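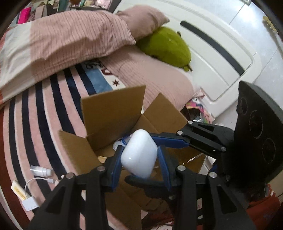 Tempo de leitura: 2 min

Chamado 64 - Conferência de itens pequenos antes da mudança
Categoria: embalagem e inventário
Estado: aberto, aguardando confirmação da transportadora
Aberto em: maio

Problema
O inventário do quarto, feito no Sistix, não fecha com o conteúdo da caixa de eletrônicos. A lista traz o estojo branco dos fones, o adaptador USB de várias portas, os cabos e as caixinhas de produto com etiqueta. O sistema aceita o volume, gera a etiqueta e depois marca a linha como "conteúdo divergente". O erro aparece só nessa caixa. As de livros e de roupa de cama passaram sem aviso.

Ambiente
Caixa de papelão ondulado marrom, modelo Skavodel, com abas abertas. Transportadora: Cieślak. Limite declarado por volume de acessórios: 800 g.

Passos já executados
11:00 - Caixa esvaziada e lista apagada no Sistix. Volume recriado do zero. Mesmo erro.
11:20 - Itens lançados um a um. O aviso surge ao incluir o segundo cabo branco.
11:35 - Descrição do cabo alterada de "cabo" para "cabo branco fino". O aviso some, mas volta ao salvar.
11:50 - Itens espalhados sobre a manta listrada da cama para conferir peça por peça contra a lista. Em fundo escuro os brancos se distinguem bem; nas listras claras, nem tanto. 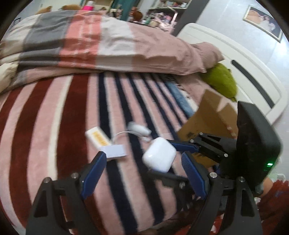
Suporte Wokham: O Sistix compara as descrições dentro do mesmo volume e trata como duplicata tudo o que começa com a mesma palavra e tem o mesmo peso. Dois cabos sem peso informado entram com peso zero e caem nessa regra. Favor informar o peso de cada cabo, mesmo aproximado, ou agrupar os dois em uma linha única com quantidade 2. O limite de 800 g não tem relação com o aviso.

Retorno do solicitante
Agrupamento feito, quantidade 2. O aviso de duplicata não voltou. Permanece a divergência no adaptador: consta na lista como "acessório avulso" e a transportadora exige que fontes de alimentação sejam declaradas em separado. Categoria alterada para "fonte". O campo de potência passou a ser obrigatório e o manual não está à mão - deixado em branco por enquanto, o volume fica como rascunho.

Pergunta adicional: o estojo dos fones tem bateria. Entra na mesma linha dos fones ou pede declaração própria? O formulário da Cieślak fala em "baterias instaladas" sem definir o termo. 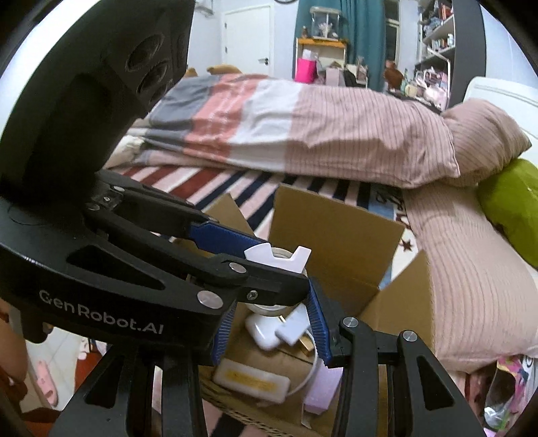

Anexo 3: caixa aberta, com adaptador branco e caixinha de etiqueta amarela no interior.

Pendências
Potência do adaptador: a ler na própria peça.
Declaração de bateria do estojo: aguarda resposta da Cieślak.
Fechamento das abas e fita: só depois da etiqueta definitiva.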